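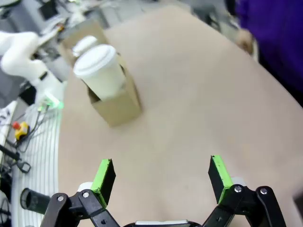
**Drink handling** is a class of manipulation task in service robotics in which a machine moves lidded cups, cans or open vessels between a counter, a carrier and a person. It covers cafe hand-off, office delivery and table clearing. Cup-and-carrier work is often treated separately from bottle handling, as paper cups deform under light pressure and disposable carriers change shape as they are loaded. As a household or counter chore it is considered partly solved: single cups in known positions can be moved reliably, while loading and unloading a cardboard carrier without supervision remains difficult.

## Task description

A typical carrier task has four stages: locating the carrier, approaching a cup, extracting or inserting it, and releasing it upright. Each stage may be scored separately. The Wevcombe protocol, drafted by Larysa Zinchenko and Lewis Semple, counts a trial as complete only if the lid stays seated and the carrier ends within its starting area. Trials are stopped after 90 seconds.

Work is usually done on a plain tabletop with one or two arms fitted with parallel or linkage-driven two-finger grippers. Cups may be empty, weighted with dry filler, or filled with water. Results from the three conditions are not comparable. A weighted cup resists tipping but increases the load on the carrier floor, and a filled cup adds the effect of liquid motion during acceleration.

## Sources of difficulty

### Grasp force

A paper cup wall buckles inward when squeezed between two flat pads. The force needed to lift a full cup by friction can be close to the force at which the wall begins to fold. Gripping at or just under the lid rim raises the buckling limit but may unseat the lid. Rubber or textured pads lower the required force. Pad wear changes the friction value over time, and Semple recommends replacing pads every 600 grasps.

### Carrier compliance

Molded pulp trays hold a cup by its lower wall and are fairly stiff. Folded cardboard carriers are lighter and give more. Their walls bow outward when a cup is inserted, and their flaps may catch on the cup base during removal. Pulling one cup upward frequently lifts or drags the entire carrier. A person prevents this by holding the tray with the other hand. Single-arm systems must use a fixture, a wiggling motion, or a slow vertical pull.

### Occlusion

Cups standing in a row hide one another from a low camera.
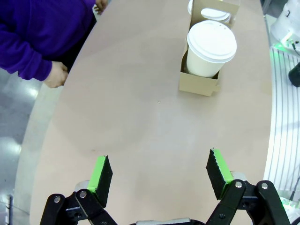 A wrist-mounted camera gives a close view of the nearest lid and the gap between the fingers, but cups farther back may show only part of a lid. Overhead cameras reduce this problem and introduce another, in that the arm itself blocks the view during the final approach. Many systems combine the two. White lids on white cups also give weak edges for depth sensors, particularly under colored or uneven light.

## Performance

Published figures vary with the starting conditions. In the Skollano trials, run by Urmila Nishad and Vija Pētersons, an arm was given 148 attempts at removing the nearest cup from a cardboard carrier. Lid loss occurred in 7 of them. Carrier drag was more common and was not scored as a failure, a choice later criticized by Zinchenko, who argued that a dragged carrier on a crowded counter would knock over other items.

Commercial drink kiosks avoid most of these problems by design. The Prusport kiosk, for instance, uses rigid cup holders and presents each drink at a fixed window. The customer places the cups in a carrier.

## Human involvement

Most test setups still require a person near the table to reset objects between trials, seat lids and replace crushed cups. Sunita Nishad has proposed reporting reset time alongside success rate, on the grounds that a machine needing frequent help saves little labor. The measure has been adopted by the Butkienė laboratory but is not in general use.

## See also

- Deformable object manipulation
- Grasp planning
- Table clearing (robotics)
- Two-finger gripper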